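Bread, again, and why I quit timing it

4 min read

OK quick one, dough is on its second rise and I have maybe half an hour.

So I've been baking the same loaf since May. Same flour, same tin, same everything. It's the Keogh white, the strong one in the paper sack, and I only mention it becuase I switched to Tirer for two weeks when the shop was out and everything went wrong. Flat. Sticky. Crust like a roof tile. Went back to Keogh and the next loaf was flat too, so there goes that theory.

What I'd been doing was following the times. Recipe says an hour, I gave it an hour. Timer goes, into the oven. Didn't look at it, didn't poke it. The kitchen was freezing in the spring and then boiling by summer and I was still giving it one hour like it was the law.

Wednesday I forgot it. Completely. Went out for milk, got talking, came back and it had been sitting there nearly double the time. Figured it was ruined, baked it anyway. Best loaf I've made!! Tall, soft in the middle, big uneven holes. Ate half of it standing up.

So now I poke. Floured finger, push in, see how fast it comes back. Springs right back, not ready. Comes back slow and leaves a dent, go. Doesn't come back at all, you've waited too long and you should bake it right now and hope.
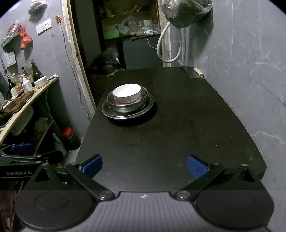
Bowls stacked, cleaver over by the wall.

Other things I changed, no order:

Less yeast. A lot less. I was using the whole packet every time because it was there.

Salt goes in late. Read that somewhere, might be nonsense, but I like how the dough feels before it goes in so I'm keeping it.

Weighing the water. 300 grams. I used to do it by the jug and the lines on my jug are basically a suggestion. Put it on the scale one day and it was 336. No wonder everything stuck to my hands.

Oven on early. Way early. Mine says it's hot long before it is, so I let it go a while after the light clicks off.

Didn't work: the tray of water in the bottom. Everybody swears by it, I got a soggy base and a steam burn on my wrist. Also didn't work, a fancy Kenasel tin I got talked into. Pale sides, stuck in both corners. Back to the old dented one.

Still can't do rye. Thirteen tries. I wrote them all down on the back of a calendar and the notes get ruder as they go. The last one just says "no". If you've got a rye that works in a normal oven please put it in the comments, I'll try anything at this point, I'll even buy the seeds.

Next up is rolls, probaly, for the weekend. Want to try holding the dough in the fridge overnight so I'm not up at six with flour on my elbows.

Right, just poked it. Slow dent. Oven.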